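Operators wanted for two-arm recording sessions (part-time, Baltcombe)

Kellora is looking for seven people to guide our robot arms by hand controller at our hall in Baltcombe. You will repeat simple table tasks many times, and every repetition is saved as an example from which our learning system is trained. Experience with robots is not needed. We will teach you in the first two sessions, and these are paid the same as all others.

What you will do

You sit at the operator's desk and move the left and the right arm, one with each hand. A typical task is written on a card, for example: take the objects of one colour out of the bin and place them on the plate of the same colour. When the task is finished, you mark the recording as good or not good and set the table again for the next one. Please note that a not good recording is not a fault of yours. We keep these also, and we pay for them.

For the present series we work with push-buttons with green and yellow caps, a blue plastic bin for them, and one green and one yellow plate. The left arm reaches into the bin, and the plates lie on the side of the right arm.

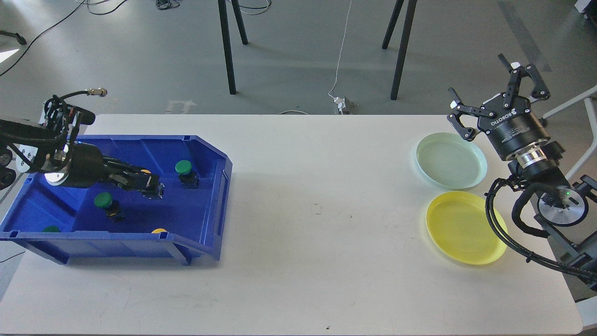

Who we are looking for

You are at least 18 years old and can sit and concentrate for one session of three hours, with a pause after each hour. You have good use of both hands and can tell green from yellow without difficulty. You can read the task cards in English. Persons who play an instrument, sew or repair small things often learn the controllers quickly, but we invite everybody to apply.

What we offer

Each operator is booked for 31 sessions, which end in March. The payment is 68 pounds per session, and travel inside Baltcombe is refunded against the ticket. Tea and coffee are free. There are lockers, and a lift to the hall.

How to apply

Send us a short letter with the hours at which you are free, by 19th November. A CV is welcome but we do not require it. Letters go to Drahomíra Ševčík, Recording Office, Kellora, Baltcombe. For questions about the tasks or the controllers, please ask for Sorin Tomić at the same address. We answer every letter, also when the places are already taken.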